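Stirkis Kitchen, Dedcombe building
Refrigerator and drinks check, December
Checked by: Mei Montoya
Start: 8:15 a.m.

1. Door seals, upper and lower
OK. Paper strip test done on both doors. The strip held along the full length each time.

2. Hinges
OK. Middle hinge wiped down. No grease needed this month.

3. Door fronts
OK. Two gray doors, one above the other. Use the soft cloth only, the green pads leave marks on this finish.

4. Clearance between refrigerator and table
Comment needed. The white table is close to the refrigerator on the hinge side. I'd like it left where it is, as it is the only place to set things down while shelves are being cleaned.
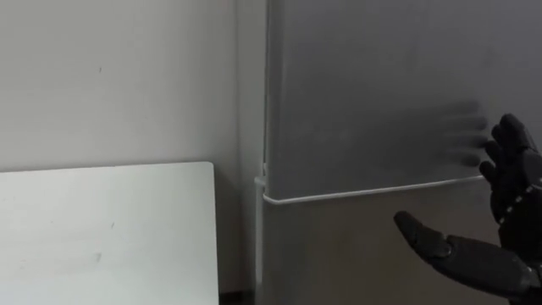

Booker Hutchins asked whether the table could go back another 6 inches, as he has trouble getting the mop down the side of the refrigerator. He would also like the floor there added to the weekly list.

Agreed on the floor. I will try the table 6 inches over and see if there is still room to work. Result to go on the next sheet.

5. Temperature log
Action. Two morning readings missing. Readings must be written down before the doors are opened for the day. Limit for the main compartment is 40 F.

6. Bottled drinks
Action. Every opened or refilled bottle needs a label with contents and date. This applies to clear bottles too. Tea and cooking oil can look much the same through plastic, and cap color tells you nothing about what is inside.

Check for:
Cap screwed down fully
Anything settled at the bottom
Sticky residue on the neck 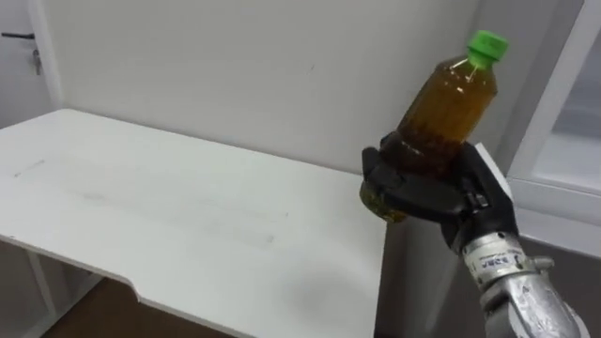 Bottles with no label go to the table first and are held there until noon. Anything not claimed by then gets poured out. Oil does not go down the sink, use the waste can by the back door.

7. Shelves and drawers
OK. Lower drawer runs stiff but closes.

Open items: 4, 5, 6
Copy to: Paloma Haddad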